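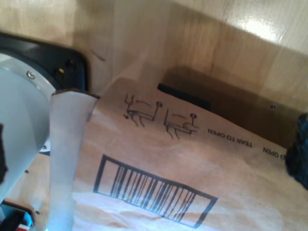 Why do we need a written rule for opening an envelope, came the question from the back row, when any of us would just pull the strip and be done with it? I love that question, and I'm going to spend most of these notes on it!

When you open a mailer you make a pile of little decisions without noticing. Where to hold it, how hard to pull, what to do if the paper rips the wrong way. An arm working near people needs those decisions made ahead of time by somebody, and written down where the next person can find them. So that's Week 4: house rules for small, boring tasks. The big safety standards come back in Week 6, and nothing here replaces them (please don't tell the exam board I said you could skip them).

1. Say what counts as done

"Open the package" is a wish. Is it done when the strip is off, or when the contents are out? Pick one and write it at the top of the task sheet. The Dalledix template has a box for it, and you'd be amazed how many sheets come back to me with that box blank.

2. Say where the hands go

I mean yours. One person has the stop button and that person does nothing else. No holding the paper flat, no answering messages. Everyone else stays out of reach of the arm while it can move, and if you need to fix something on the table you call "stopped", wait to hear it repeated, and only then reach in.

3. Look at the stuff that isn't the task

This is where I get fussy. Before each run, walk the table. Loose cables are my number one gripe, both the arm's own and anything lying around as part of the job. Ask what a cable would catch on if the arm swung the other way. Then look past the table too, at whatever the arm could bump at full stretch.

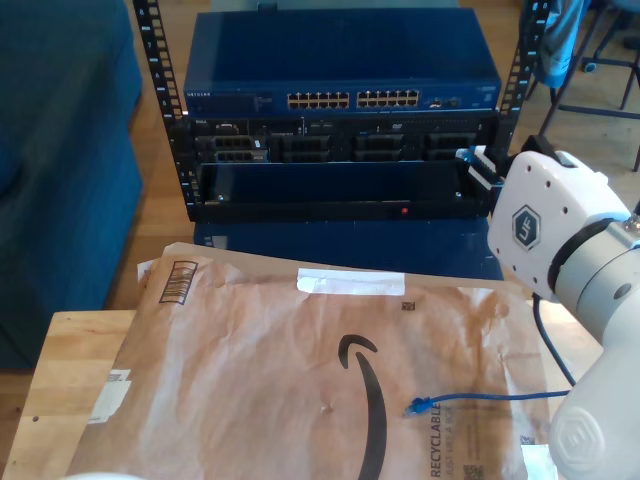 Mailer and network cable on the table, rack behind, arm at right.

Racks deserve a paragraph of their own. If the task involves network gear, agree beforehand which ports are fair game, and label them. Treat the gear as live unless you've checked it yourself. And start slow: in our lab the limit is 200 mm per second for any first run, and it stays there until two people have signed the sheet.

4. Grip first, then move

Small connectors are mean. They twist, they slip, and the latch side matters a lot. My rule is that the arm closes, pauses, and a person looks before it travels anywhere. For an Ethernet plug, check which way the latch faces
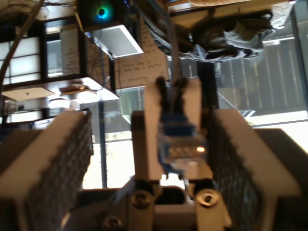 and check the cable as well, with enough slack that the boot isn't getting tugged sideways. If either one is off, open the fingers and start over. Don't nudge the plug with a fingertip while the gripper is closing. I know it's tempting, I've done it, and I got a sore finger and a long form to fill in.

5. Write down the bad runs

A run you stopped is still a run. Log it with the reason in plain words: "strip tore early" beats "error". The Rornamari log from last term has 182 entries, and the stopped ones are by far the most useful reading in it.

For next time: write a one-page task sheet for plugging in a cable, using rules 1 to 5. Swap with a neighbor and try to break theirs. Bring both to the Strachan lab.

Last updated: 2018-04-13

Comments

Does the person on the stop button count as one of the two signatures? Our group argued over it for ages.

Reply: Yes, as long as they read the sheet before the run. Good one, I'll add it.

Rule 3 saved us this week. Cable was looped right behind the elbow.

Could you post a filled-in sheet? The blank one is kind of scary.

Related notes

Week 3: Stop buttons and who holds them
Week 5: Grastel checklist for shared benches
Week 6: Reading a safety standard without crying
Task sheet template (Dalledix)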